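Speaker notes: A Drawer for the Scissors
Batholm Library evening talks, November 2019
Tahmineh Vahidi

Slide 1. Say hello, wait for the door to close. Phones off. The talk is on small things in shared rooms and where they get put back. Scissors first, then tape, then keys.

Slide 2. Two pictures, leave them up while people settle.

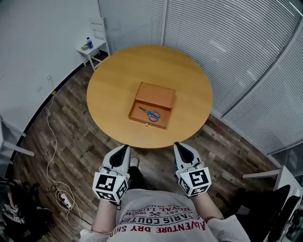
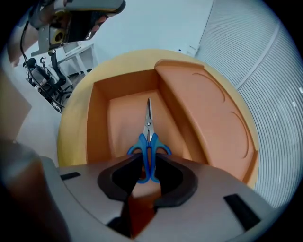

Blue-handled scissors in both.

Hedvika Kratochvíl wrote after the last talk that a drawer is the wrong place for scissors altogether, that people only return what they can see a gap for, and that her workroom at Nodoneck went back to hooks on the wall after one winter. Read her point out in full. Then answer it.

My answer: hooks are fine where one person owns the wall. In a shared room the hook fills up with other things — bags, a coat, somebody's lanyard. A small drawer with one thing in it stays a drawer with one thing in it. Keep it small. If a second pair fits, a stapler fits too.

Slide 3. The Mowat survey. We asked 222 people where their scissors were at that moment. 51 could say without getting up. Pause here. Ask for hands in the room.

Slide 4. Rules I use at home.
Blades flat, handles toward the hand that opens the drawer.
No lid you need two hands for.
Box stays on the table where the cutting gets done. If it moves to a shelf, the scissors stop going back.
Label only if guests use it.

Slide 5. Tape. Skip if we're past the 10 minute mark. Main point is that tape does not belong with scissors, however handy it sounds. The roll catches the handles and the drawer jams.

Slide 6. Keys. Short. Tell the Soson hallway story, leave out the part with the neighbor.

Questions. Tomos Jarman has the second microphone. Handouts are by the coats, 100 printed, so one per household please.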